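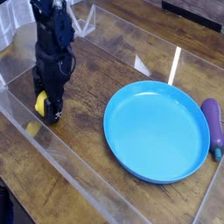
Blue plate, brown table, clear panels.

Lamduan Srithong wants us to believe a bright plate makes a table look tidier. I have my doubts. Sky-blue plastic with a raised rim against wood as streaky as this mostly makes me look at the plate. The grain is the better half of the picture, dark in places and amber in others.

The clear panels are meant to vanish, I'm told. They catch every reflection going, including a patch of yellow at the front.

Posted 16 Aug 2022. Picture 2 of 12 to follow.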